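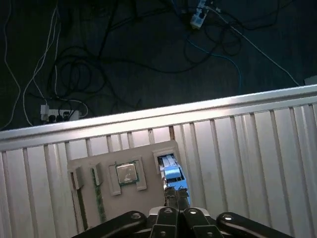

1/ Things I wish I'd done before moving my whole photo archive off the old family PC, a thread

2/ Count the folders first. I had two called "Tesov lake trip" and one was all duplicates. Guess which one I spent an evening sorting!

3/ Sort by year and then by place. I tried it by person and gave up when I hit Gaëtan Brunet's wedding — everybody I know is in those.

4/ 3000 pictures of the dog. I kept 1750. Please don't ask how long that took (all of November).

5/ Scans of paper prints get their own folder. The dates on them are the day you scanned, so my grandma apparently turned 7 last spring.

6/ Make a second copy and leave it at someone else's house. Mine's in my sister's sock drawer.

7/ Next up are the camcorder tapes. If anyone has a player that still works, my DMs are open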